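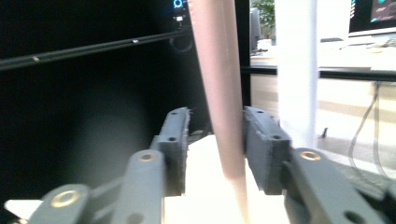 A mauve-pink rod, very nearly upright, and a pale block at the foot of it.

Give me a stick and a block

Dec 16, 2020

I've spent a good part of this month looking at toys and craft sets for various small relations, and I've come out of it with an opinion I'm going to inflict on you. Most sets have far too much in them. What I want, and what I think most people over the age of two want if you leave them in peace with it, is a stick and a block.

I mean it! A plain rod in a colour you like, something solid for it to stand on, and a bit of table. That's an afternoon. I'd have mauve for the stick if I could, a sort of pinky mauve like the inside of a shell, and cream for the block, because those two look lovely together and because I'm tired of red, yellow and blue being handed out as if they were the only colours children can see.

The thing that set me off was the big Titon box. You may have come across it, it's the one stacked by the tills in the toy shop on Fontana Street in Nurnard, with 600 pieces and a booklet thick enough to stop a door. I bought one in April for a rainy week (we had plenty of those) and I was really looking forward to it. By teatime I had 34 little bags open, a dish of connectors that all looked the same to me, and half a windmill. I can't tell you how much I wanted it to be over. The next morning I picked one of the long rods out of the heap and spent ages trying to get it to stand on end on a block, and I enjoyed that more than I'd enjoyed any part of the windmill.

Standing something up straight is a proper pleasure and I don't think it gets its due. It looks like nothing. You hold the rod, you lower it, you feel the end touch, and then there's that business of deciding whether it's upright or whether you've tipped your head to match it. It's usually leaning a tiny bit, and almost always to the left in my case. You nudge it. Now the top's right and the foot has wandered. You hold your breath, as if your breathing was the problem, and let go, and off it rolls under the sofa. Then you do it again, and I've never once thought "well, that was a waste of a go", whereas I thought it every few minutes with the windmill.

My sister says this is just me being bad at windmills, and she's got a point. She adores a big set. She sorts the pieces by colour into bun tins before she starts, she reads the booklet through like a novel, and she once did a jigsaw of 1,000 pieces over a weekend and then looked round for another. I do see it. There's a comfort in knowing that somebody has already worked out the answer and all you've got to do is keep turning pages. If you've been making decisions all week, I can imagine that's bliss.

But you end up with the thing on the box, don't you? And then it lives on a shelf getting dusty, too delicate to play with and too much work to take apart. A rod and a block don't turn into anything, so they can be a lighthouse on a rock, or a candle on a cake, or a very thin person waiting for a bus. We had a bag of odd ends at home when I was small, bits of rod and offcuts from who knows where, and I can still remember particular ones. There was a short fat one I was frightened of. I couldn't tell you a thing about the dolls' house, which must have cost a fortune.

I'd also like to say something on behalf of soft colours. I know the argument against, I've heard it from every parent I know: they're for the grown-ups, they're chosen to match the sofa, children like things bright. Some of that's fair, and I have seen playrooms where everything was the colour of porridge and my heart did sink. But a muted pink isn't porridge. Put a single pinky mauve rod against something dark and it fairly glows, and put it near cream and it goes all warm. You notice the light down one side of it and the shadow down the other. With bright red all I ever see is red. I'd love a set that trusted children to enjoy a shade in between, and I'd love it to come without a leaflet explaining that the shade is calming.

As for what you'd buy, well, that's the trouble, there isn't a lot. Puvholm does a bag of plain rods and blocks, 14 bits in all, and it's good, though the bag is a horrible scratchy thing and the drawstring on mine came out on the second day. It sits on the very bottom shelf, behind the marble runs, and there's no picture on the front of what you could make, so I suppose it doesn't sell. The craft aisle is a better bet. Rods by the length, a few blocks, sand the ends if they need it and paint them whatever you fancy. Mix a bit of grey into your pink if it looks too sweety-shop. Two thin coats, and let the first one dry properly, which I never do.

I know it won't look like much under the paper. A long thin parcel and a small square one, and a child's face doing its best to be polite. I had that exact face from my nephew over a bag of rods, and then he went quiet behind the armchair and we had to call him three times for his dinner. He'd got one standing up. He wouldn't let anybody walk past it until he'd finished his pudding.

The windmill is still in its box, by the way, half built, and if you want it you can come and fetch it.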